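4.2 Surface and slack in flat folding

The second part of the study concerned the surface on which household garments are folded. Laundry manuals generally assume a table, yet in the Larnatora household survey 96 of 300 respondents named the bed as their usual folding place, ahead of the sofa and the kitchen counter. The two surfaces differ in ways that matter for the finished fold. A table is rigid and offers little friction. A mattress gives under the hand, and a fitted sheet holds the cloth in place while also passing on its own creases.

We compared cotton shirts and T-shirts folded on a table and on a made bed. All garments came from the Gonari set described in Section 3 and were washed and line dried before use. Each was folded by the same sequence: the hem was drawn taut between two corners, the cloth was laid down away from the body, the sides were brought in, and the length was halved twice. Fold quality was scored by the method of Strobel, in which the edges of the finished packet are checked for parallel alignment and the top layer is rated for wrinkles. Elfriede Strobel trained both raters in February, before scoring began.

Of the 500 folds recorded, 17 were discarded because the garment had been laid down inside out. In the remainder, alignment was slightly better on the table, while slippage between the first and second steps was less common on the bed. Wrinkle ratings depended more on how the first edge was held than on the surface. When the hem was pulled straight before the body of the garment touched the sheet, the upper layer needed little smoothing. When one corner was lower than the other, diagonal slack formed beneath the hem and was often folded into the packet - a fault that later smoothing seldom removed. Figure 3 shows a garment edge held taut over a fitted sheet.

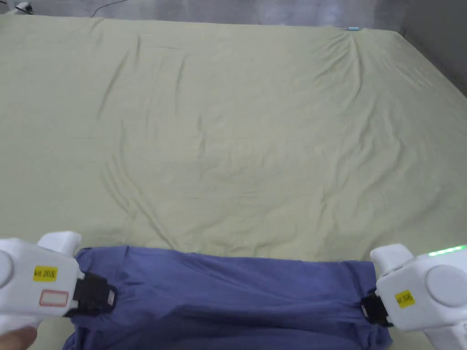
Figure 3. Upper edge of a blue-violet cotton garment under tension, with loose diagonal folds in the cloth below it.

Does the bed have to be made before folding on it? A fitted sheet pulled smooth is enough, but blankets and quilts should be taken off first.

The Bilgin protocol recommends shaking the garment once before the first edge is set. We found no clear benefit for T-shirts. For long-sleeved shirts the shake helped to free the cuffs, and it was kept in the Grania trials reported in Section 5.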